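April 2024

I meant to write last night, but I sat down with my tea and that was the end of me. Sinan came for lunch and stayed far longer than either of us had planned, which was lovely, and we talked about the old flat in January when the heating packed up.
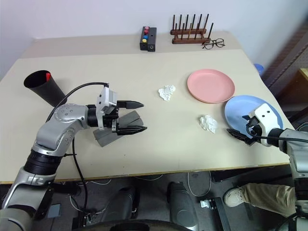 I do like the pink plate and the blue one out together, they cheer me up no end. The crumpled tissues cheer me rather less! I shall clear those first, then the plates, and find a proper home for the black cup before Ataberk rings at 7.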